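Speaker notes, Cletby library evening talk, Feb 27, 2018
Knitting with cotton when you grew up on wool

Okay, start with the wool confession. I knitted nothing but wool until I moved to Cletby, and my first cotton project was a sweater that grew down to my knees. Hold up the sweater. Wait for the laugh, then put it away or I'll fiddle with it the whole time.

Why it grew: cotton has almost no spring. Wool bounces back after you pull it, cotton just stays where you left it. Pass round the two swatches, same stitch count, same needles, and let people stretch them while I talk.

Needles next. I go down a size for cotton, sometimes two. Bamboo if your stitches slide around, metal if your hands get tired dragging the yarn along. Somebody always asks about splitting — yes, it splits, get a blunter tip and slow down a little.
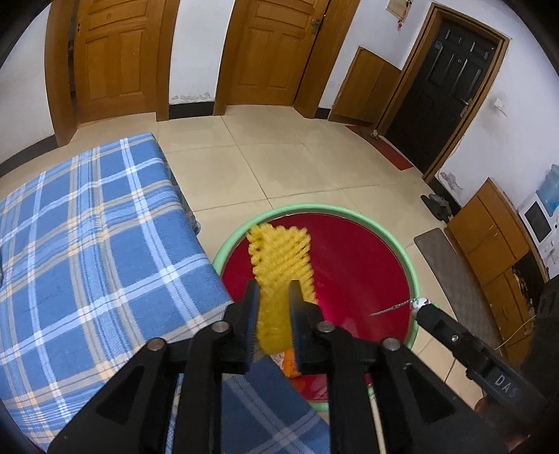 Start small! I tell everyone this and then they buy yarn for a bedspread. Dishcloths, scrubbies, a pot holder, anything where the size doesn't matter. You can try a new stitch on every one and use up the ends of balls too. Garter stitch is great for this, all those ridges.

Story about the Ositz yarn swap goes in if I'm running ahead of time. I came home with 300 grams of mustard cotton and no label, and it bled all over a white collar I'd striped it with. So: wash your swatch. Wash it the way you'll wash the finished thing, dry it flat, and measure again after that.

Pattern math, keep it quick. My summer top has 187 stitches at the hem. Mention that I cast on loosely, and that the first try looked like a drawstring bag. Show the chart on the handout, second page. Don't read it out loud.

Joining ends — I'll do the demo at the table because you can't see it from the back row. No spit splicing with cotton, sorry, it won't felt. Weave in one direction, then back the other way, and leave a longer tail than you think you need.

Questions. Then remind them the March meetup is a mending night, bring socks.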